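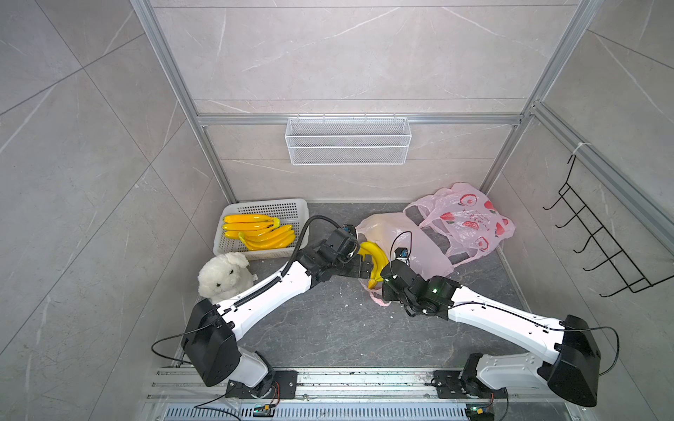
Both arms at the bananas, Tutholm bench, before the trouble.

Oct 29, 2025

Well, what a day, and I'm only now sitting down with a cup of tea to write it up. We'd been getting on so nicely with the bananas and the pink bags - I had even started to feel a bit fond of the pair of them, left and right, with that soft white dog looking on from beside the fruit basket. Then on run 41 the left arm simply didn't let go. The screen said open, the fingers stayed shut, and the arm set off back towards its rest position with the banana squashed in its grip and the other arm still in the way.

They knocked wrists, not terribly hard, but I felt it in my own teeth! I hit the stop and Danuta Głowacki came running from next door with her sandwich still in her hand. She thinks it's the wrist cable, pulled a little too tight on the long reaches, and she made me write down the time and switch everything off at the wall before either of us put a hand in. Quite right too.

I've asked Drillmont for a new cable and they say 10 days, so I shall tidy my notes and go home early for once.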